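Fri 19 April

Glaze tests, blue series, batch 19. Bisque from the October clay, Vilmont cobalt in the base recipe. Sieved twice through 80s, left overnight. Still some grit at the bottom of the bucket.

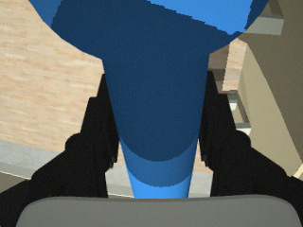
Drying

Tiles took 26 minutes on the rack before I could handle them. The thick dips cracked at the corners. Thinned the rest with 60 ml water and redid four.

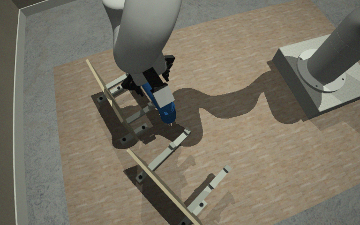 Firing

Bisque schedule held at 800 for the soak. Goltley cones this time, we are out of the others. Bottom shelf ran cool again. Put the Naltia samples up top.

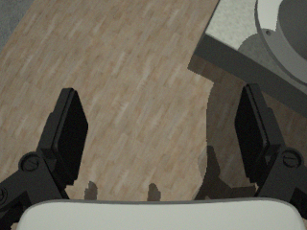
Mazandarani Ceramics Workshop, Glaze Group

Results so far: the cobalt is too strong at full dose. Half dose is closer to what we want, but it pinholes over the red clay. Need to check if that is the clay or my sieving. Rims break lighter on the cups, flat tiles don't show it. 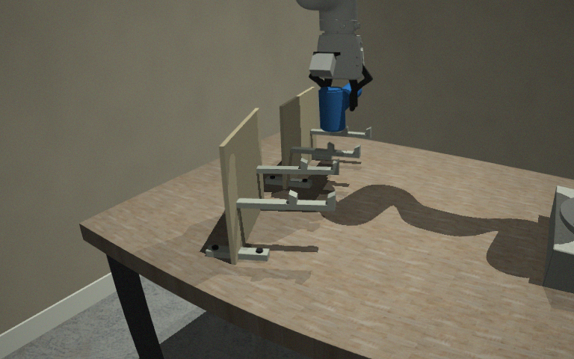
Forough Ansari: Try a longer soak before you change the recipe. Mine pinholed on red clay too until I slowed the last hour.

Will do that Monday. Order more wax.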